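Unit 4 handout: Buying a two-arm work cell
Instructor: Róisín Carroll

Read this before the April lab. We are reviewing the Clultton table package, a service offer built around two robot arms on a shared table. The buyer supplies the dishes and the room.

Dish handling, table and rack: 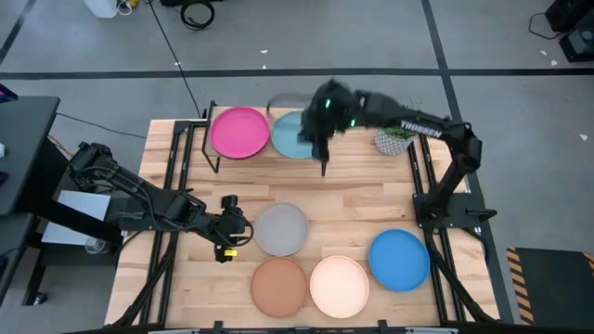
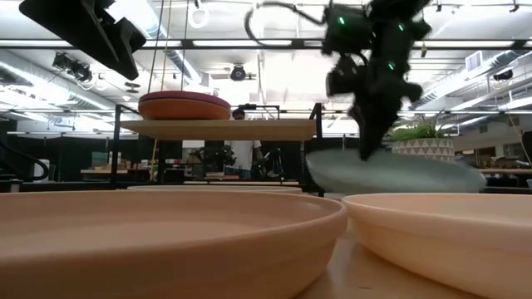
The offer has three parts: setup, training and support. Setup is a flat $3000 and does not include the arms. Support is billed at $486 a month, and the first month starts on the day of setup, even if the cell is not in use yet. Watch for that in the contract.

Terms you need to know:

Reach - how far an arm can go from its base and still hold the load level. Quoted reach is nearly always measured with an empty gripper.

Shared zone - the part of the table both arms can get to. Ask the seller how the two are kept from hitting each other there.

Cycle - one full pick and place, including the return. Some sellers leave out the return, so check before you compare numbers.

The seller's acceptance test is 100 cycles with the buyer's own dishes. The pass mark is 70. Engelbert Trummer argued in last year's class that this is too low for a paid service, and Zadbridge asks for more in its own contracts. Plates and bowls should be scored separately, as a flat plate and a deep bowl call for different grips.

For the lab, work in pairs. Write one page on whether you would sign the offer as it stands, and list any terms you would change. Send questions on the pricing sheet to Oisín Moynihan.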